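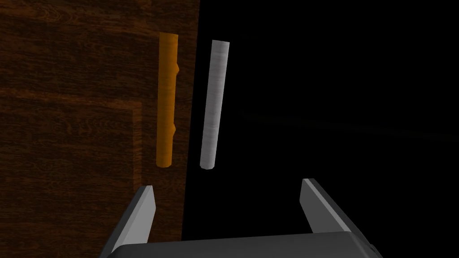 *Wrist view in the Flarnico scene pack: open jaws, a knobby amber stick, and a plain pale rod leaning next to it.*

# Naseri Demo Recorder

Hi, and thanks for stopping by! Naseri is the little recording kit I sell for people who need demonstrations to train a manipulation policy and would like to collect them in simulation first, before anybody books time on real hardware. You drive a simulated arm with a hand controller, the software writes down what the gripper sees and what you told it to do, and you end up with a folder of episodes your training code can read.

I built the first version for myself back in May because I was sick of losing takes. You'd do a lovely slow approach, hit the wrong key, and poof. So the recorder now saves everything by default and asks you later what you want to throw out. Bad takes go in their own folder (I keep mine, they're handy when you want to look at why a policy drifts).

## What you get

- The recorder itself, with a license for 5 seats
- The Flarnico scene pack, which has 30 starting layouts you can shuffle
- A Nisteser hand controller, already paired
- Our sample set of 1103 episodes, so you can test your loader before you've recorded a single thing

The controller has a trigger for the jaws and a thumb button for "start episode." Press it again to stop. I went back and forth on adding a separate stop button and decided my thumb was happier with one.

## About the views

Every episode stores the wrist view, and that's the one I'd ask you to watch while you drive. It feels odd for the first half hour! You're looking out past the two fingers, everything swings when you swing, and you lose track of which way is up. Stick with it. People who drive from the wide view tend to lean on things the policy won't get to see, and then they write me puzzled emails.

Backgrounds matter more than I expected, too. The pack mixes surfaces on purpose, so in one stretch of driving you can have a flat gray wall, orange-brown flecks and dark wood grain all behind the jaws at the same time. Record some of your free motion, with nothing between the fingers, against the busy stuff. My early sets were all grasps and hardly any wandering, and the policy I trained on them closed its hand on thin air constantly.

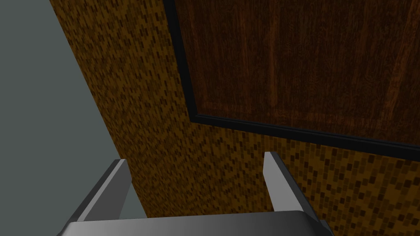

## Setup and help

Installing takes around 9 minutes on a decent desktop. Unzip, plug in the controller dongle, run the setup script, and pick your output folder. Please pick one on a fast drive, the images pile up quickly.

Export settings and the file layout are all written up on Wikia, our help site. Fatima Mthembu looks after those pages and answers the support mail, and she's far more patient than I am with loader errors. Send her the log along with one short episode and she can usually spot the trouble.

Last updated Monday, July 10, 2023. Next release adds left-handed controller mapping, which a bunch of you have asked for.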